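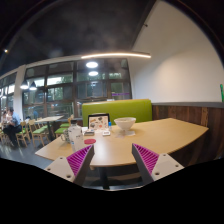 Caoimhe Mac Mathúna wrote to us that the price of a gripper is the smallest part of the bill, and she would like to see the spare parts in the plan as well. She is right, so we changed the budget before it goes to Norðdahl.

16th January — by the equipment desk

The plan is now for 2 gripper sets from Grekik, with ribbed finger pads. A spare pair of pads costs around 80 euros, and we have put 400 euros aside for pads and screws until June. The table work in dining rooms stays first on the list — bowls, bottles, cups, coasters. The arm from Tukby must wait for the next budget. Please send your wishes before the order is signed.

Last updated: 16:40

Comments

Fokside user: Is the delivery included in the 400?

Equipment desk: No, delivery has its own line.

Tomasz: Please order the pads in one colour only, it makes the stock easier.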